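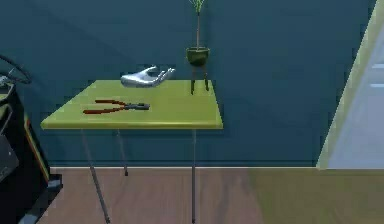
Red-handled pliers on the yellow-green table top.

November 28, 2020

Glue tests, second round. Wedell hide glue against the Plondico fish glue, same maple offcuts as in April. Joints clamped overnight, then loaded on the lever rig until they let go.

Hide glue, best joint: 1751 N. Fish glue, best joint: 1343 N. Threw out 3 fish glue joints that had slid in the clamps. Should have pinned them.

Glue pot thermostat reads low again. Checked against the Bednarek thermometer and got 166 F in the water jacket with the dial at 150. Marked the dial with tape. Anything cooked at that setting last week is suspect, so don't use the jar on the top shelf. 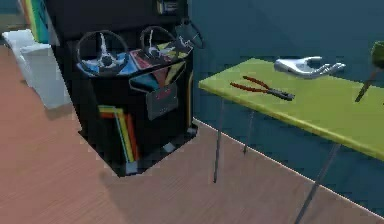
Fish glue had a longer open time, long enough to get both sides of a chair joint wetted and closed without rushing. Failures were mostly in the glue line. With the hide glue the wood tore first on most of them.

Next: repeat with the end grain sized. Need more maple from Kumitberg, quarter-sawn if they have it. Rig needs a new pivot bolt before then.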